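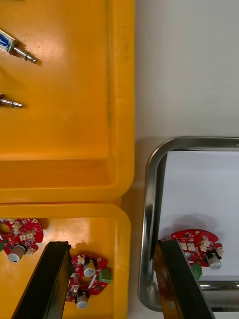
Attachment 1. Metal parts in the upper tray, red boards in the lower one, steel tray to the right.

Istdale Parts Desk > Tickets > Sorting and storage > 439

New ticket My tickets Search Guides

Ticket 439: Solenoids tangle in tray, types get mixed
Status: Open
Opened: 15 Oct 2026
Location: Sorting table, small parts
Project: Irasora

Problem

We sort the small parts for Irasora into plastic trays before they go to the shelves. The boards give no trouble. The solenoids do. When they lie together in one tray, the wires cross over each other and the small connector plugs hook into the next wire. When I want to take one solenoid, I lift three. In the last batch one plug came off its wires completely and I had to put this part in the repair box.

The second problem is the types. We have solenoids with different labels in the same tray, because the delivery came in one bag. The packing list from Badura has a single line for all of them, "solenoid, small, 31 pcs", and does not say how many of each type. The stock system has two part numbers. I do not know which label belongs to which number, and I did not want to guess.

What I tried

1. I laid the solenoids in the tray with all shafts pointing to one side. This is good until somebody moves the tray. The bottom is smooth and the parts slide to the corner.

2. I folded the wires of each solenoid and closed them with a paper strip. It holds well, but the paper covers the label on the small ones, so I must open it again to read.

3. I put a sheet of thin foam in the tray. The parts do not slide any more. The wires still tangle, only more slowly.

4. I tried the Yoon insert with 16 compartments that we bought in July. It is made for a deeper box. In our tray it stands higher than the rim and the trays cannot be stacked. I have put it back in the cupboard, second shelf, in case another group can use it.

5. I moved the cables out to their own tray. Before this they were with the solenoids and it was much worse. I would like to keep this change, whatever we decide for the rest.

Current arrangement

Solenoids, boards and cables each have their own place, and the steel tray stays between the trays in the middle of the table. We use it as the place for the part which is being checked at the moment. Please do not store anything in it at the end of the shift -- on my last two mornings I found screws there and I could not say if they were checked or not.

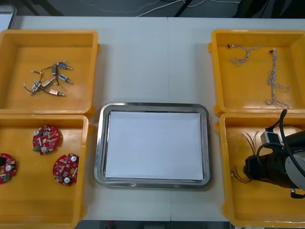 Reply from the stores desk: Please don't use tape on the leads, it leaves glue on the plugs and we had returns for that reason. Small grip bags are fine, one solenoid per bag, label facing out. About the part numbers, we will ask Badura for a split of the 31. Until we have it, book nothing under either number and keep the whole lot on hold. Is the foam the pink sheet or the grey one?

Answer to the above: It is the grey one, 2 mm. I have no tape on any part, only paper strips, and I will remove them when I have the bags. Could you send the size that closes with the wires folded once? The smaller size bends the wire very close to the body of the solenoid, and I do not like this.

I put a hold card on the solenoid tray. The boards and the cables are not on hold and can be booked as usual.

One more question for the boards, if it can go in the same ticket. Some have green connectors at the edge, and when two boards lie one over the other the connector of one presses on the parts of the other. For now I lay them side by side. This needs more trays than we have when a full batch comes. If the stores have some more of the same shallow type -- not the deep ones, please -- we would need them before the next delivery.

Open points
- Split by type from Badura: waiting
- Grip bags, larger size: requested
- Extra shallow trays: requested
- Yoon insert: free for any group, ask at the sorting table

Contact the Parts Desk | © Istdale | Back to top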